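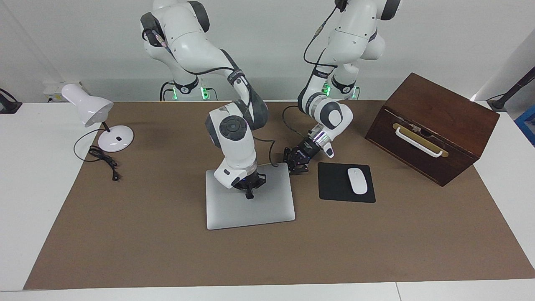
I have been meaning to write about my desk for months, and every time I sat down to do it the desk itself got in the way. You know how it goes. You move a stack of mail to make room for your elbows, the mail goes on the chair, and then you need the chair. I've worked from home long enough to have tried most of the tricks, and the one that finally stuck is a rule so small I'm a little embarrassed to give it a whole post: when I'm done for the day, the laptop gets closed and laid flat on the mat, and the lid stays bare. A plain silver laptop, shut, on a big brown mat against a pale wall is about as restful a thing as I can imagine looking at after supper, and I say that as a person who used to eat supper next to an open one.

The mat came first. I bought mine in July from a little shop called Flornska, after dithering over it for what must have been 3 weeks, and I went a size larger than I thought I needed. Please do the same if you're shopping! A small mat turns into one more object on the desk, while a large one sort of becomes the desk, and you stop noticing all the scratches underneath (mine has plenty, most of them from a clamp lamp I never should have clamped). Brown was my second choice. I wanted green, they were out of green, and now I wouldn't trade. It hides crumbs better than I'd like to admit.

Then there was the question of paper. I kept two trays for a while, one for things to do and one for things to keep, and within a week both were just trays of paper. Now I have a single folder that lives in the drawer, and on the first of the month I go through it with a cup of tea and the radio on. Last time I pulled out a warranty for a toaster we gave away before we moved, plus almost 500 recipe cards I had printed and never cooked from. I kept the one for plum cake.

The laptop gets its own bit of care, too. I wipe the lid with a soft dry cloth, nothing sprayed on it, and I run the cloth along the front edge where my wrists rest. I used to leave it open all night with the charger in and a sweater sleeve draped over the keys. Closing it felt fussy the first few evenings, and then it started to feel like locking the front door, just a thing you do on the way to the couch.

Next I want to tackle the drawer, which has batteries in it of every possible age. If you have a good way of sorting those, please do write and tell me, I'd love to hear it.

Contact | © 2026 | All rights reserved | Back to top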